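Search this blog
Type and hit enter
June | Posted by Nafula Muriithi

I have been meaning to write about my kitchen all week, and Wednesday evening I finally got the counters cleaned off enough to feel good about it. When we moved to Kerndale, I promised myself I would never again put off the sink until the weekend (you can guess how long that lasted!). It's a double bowl, and I do love it, but two bowls means twice the places for crumbs and tea leaves to hide. 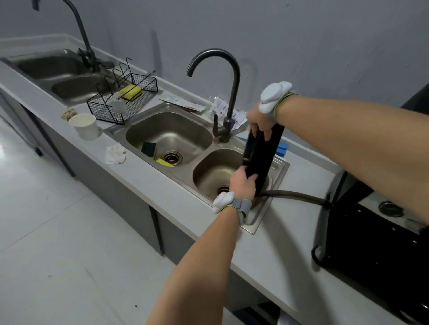

My friend Su-bin Oh swears by doing the small bowl first and saving the big one for last, and I've come around to her way. I keep one sponge for dishes and another for the sink itself - please don't mix them up, my mother would faint. Then it's baking soda, a splash of vinegar, and a good long scrub around the drain, where the worst of it collects. The whole job took me 40 minutes, counting the time I spent on the phone with my sister, who wanted to talk about curtains.

Next up is the drawer under the cooktop, and I'm a little scared of what's in there. If you have a trick for stuck-on grease, leave it in the comments - I read every one.

28 comments
Share 40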